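# About Us

Hi, I'm Raghda Zoubi, and I run the Clillholm Computer Workshop, a small school where people learn to take desktop computers apart, fix them, and put them back together.
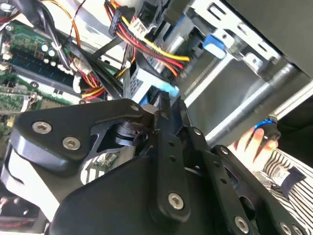
I started the workshop after years of fixing PCs for neighbors at my kitchen table. People would drop off a tower, hang around while I worked, and ask what I was doing (and then ask if they could hold the screwdriver). At some point I had four towers on the table and nowhere to eat dinner, so I rented two rooms above the old Bodnár shoe store and bought some proper benches. The sign on the street door still says Bodnár, by the way. Walk in anyway and come up the stairs!

## What we do

Our main course is called First Tower and it runs for 5 weeks, one evening a week, starting at 6:30 pm. You get a desktop computer to work on for the whole course. It'll be an older one, donated by an office or a family, and it may or may not start up when you meet it. We don't check beforehand. I like everybody to have the experience of pressing a power button and waiting to see what they've got.

The first evening is all about opening the case and learning your way around. Memory, power supply, drive cage, motherboard, all those cables. I won't let anyone unplug a thing until they've drawn a little map of where each cable goes, and I've got a whole drawer of those maps that people left behind. Some are gorgeous. One is mostly a drawing of a cat.

After that we get into the fun part:

- taking memory out and seating it again until you hear both clips
- following the power supply wires and learning what the colors mean - yellow for 12 volts, red for 5, black for ground
- pulling a drive out of its cage and checking if it's still any good
- cleaning fans and vents (bring a shirt you don't love)
- looking over the capacitors for bulging tops or leaks
- putting it all back, tidying the cables, and starting it up

We do not open power supplies. People ask me every single time, and the answer is still no. They can hold a charge after they're unplugged, and a replacement is cheap. We unplug the tower, test the supply from the outside, and swap it if it's bad.

If your computer works at the end, you can take it home or give it to our spring giveaway. If it doesn't, we strip it for parts and you get to help the next class with them.

## The rooms

The front room is for classes. There are six benches with a grounding point at each one, and a long shelf at the back where half-finished projects wait for their people. Please put your name on your tray! I spent most of a February trying to work out who owned a very nice set of drive screws.

The back room is parts. Memory sticks live in labeled drawers by type, cables hang on pegs, and cases are stacked along the wall in an order that makes sense to me. I keep a bin of connectors and adapters that I've been meaning to sort for ages. If you enjoy sorting, I'll make you coffee and we can talk.

We keep track of everything in a little program called Sturkomis that one of my first students wrote for us. It's plain to look at and it does the job. It tells me what came in, what's wrong with it, and where it went. According to Sturkomis, 152 desktops have gone back out the door in working order, mostly to students and to folks looking for jobs.

## Who comes here

All kinds of people. We've had retired machinists who are better with a screwdriver than I'll ever be, teenagers who want to build a gaming machine and need to find out what's inside one first, and parents who came along to keep their kid company and then took over the bench. The oldest tower we've had in class came from a bakery office and had flour in it. A lot of flour.

You don't need any experience. You don't need to bring tools, either, though if you have a favorite screwdriver then by all means bring it and guard it with your life. I hand out wrist straps on the first night, and there are reading glasses and magnifiers in the blue tin by the door, because some of those jumper labels are tiny.

Classes are small, never more than 12 people, and I teach every one of them myself. I talk a lot. I also stop talking when you need quiet to line up a connector - I know how that is.

## Donating a computer

Yes please! We take desktop towers of pretty much any age, working or not, plus keyboards, mice, and cables. We can't take laptops, printers, or big old glass monitors. I'm sorry about the printers. I get asked a lot.

Take your own files off first if you can. If the machine won't start, tell me when you drop it off and I'll pull the drive and hand it right back to you. Any drive that stays with us gets wiped before a student touches it, and the ones that can't be wiped get drilled.

Drop-off is at the Faltton Street side, up the ramp, any afternoon between 2 and 6. Ring the bell twice, the first ring usually doesn't take.

## Come say hello

If you're curious but not ready to sign up, come by on an open bench evening. You can bring a computer that's acting up, borrow a bench, and poke around with somebody beside you who has done it before. There's a jar for coffee money and the good cookies go early.

The next First Tower course still has spaces. Stop in and put your name on the list by the door, and write your phone number clearly, please, I've called a lot of strangers by mistake.

Raghda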